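Home | News | Technology | Workplace Safety | Local | Archive | Contact

Picking cell at Haltmont test site halted after arm strikes bin wall

Dec 21, 2018

Bin-picking trials at the Haltmont test site were stopped this week after a robot arm drove its gripper into the side of a metal bin and kept pushing for six seconds before an operator hit the stop button. There were no injuries. The cell is run by Purnel, a small automation firm that builds sorting equipment for warehouses and returns centers.

The company said the arm was lowering toward an item near the bin wall when its controller lost track of the bin's position. The gripper met the wall well above the spot where the software expected free space. The arm should have stopped on contact. It did not, and the bin slid along the table until a clamp took the load.

Damage was limited to one bent gripper finger, a torn hose and a scraped bin. Purnel put the cost of parts at $788. The arm itself passed a joint check and was cleared for slow-speed use the next morning.

The trials use ordinary household goods of the kind that come back to stores in mixed boxes. Items are placed in a sheet-metal bin, and the arm has to lift them out one at a time without being told in advance where each one lies. Shiny metal and see-through plastic are known to be hard for depth cameras, and the firm picked both on purpose. A cup or a hairbrush with a clear handle can vanish from the camera data or show up in the wrong place.

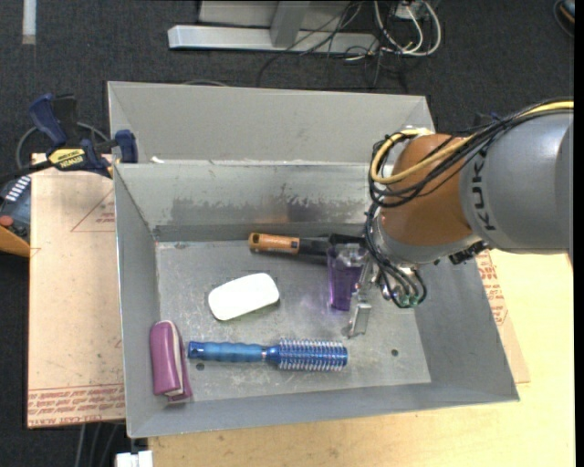 Why did the arm keep pushing after it touched the bin?

The force limit had been raised for an earlier test with heavier items and was never set back. At the higher setting, the controller read the contact with the wall as normal load on the gripper and went on with the move.

Purnel said the change was made in June, when the cell was being used to lift boxed hardware. The new value was saved as part of the default settings and was loaded at every start after that. Logs show two earlier contacts with the bin wall, both light enough that the run continued and no report was filed.

The position error had a separate cause. The bin is located by a calibration routine that is supposed to run at the start of each shift. On the day of the fault the routine ended early with a warning, and the software fell back on the values from the day before. The bin had been moved by 12 millimeters in the meantime – enough to put the wall in the path of the gripper. The warning was written to a log file but did not appear on the operator's screen.

A review was carried out with Simões, the integrator that supplied the control software. Its report treats the two faults as equally serious. A bad bin position alone would have led to a light touch and a stop, it says, and a high force limit alone would have gone unnoticed for longer. The report also notes that the operator was standing outside the marked area and reached the stop button without entering it.

Several changes are now in place. The force limit is tied to the item set and returns to its lowest value whenever the cell is restarted. A failed calibration now blocks the run until someone clears it at the panel. Hoses on the gripper have been rerouted to leave more slack, and the bin clamps are to be checked by hand before each session.

Hasau, a returns-handling company that had planned to take delivery of a similar cell, said it would wait for the results of a repeat test before setting a date. It has asked for the contact logs from the full trial period – not only from the day of the fault.

Purnel expects to restart at reduced speed after the holiday break. The first runs will use the same bin and the same kinds of goods, with an added check that stops the arm if it comes near a wall at an angle the planner did not call for. Full-speed picking will stay off until the repeat test is signed off by both firms.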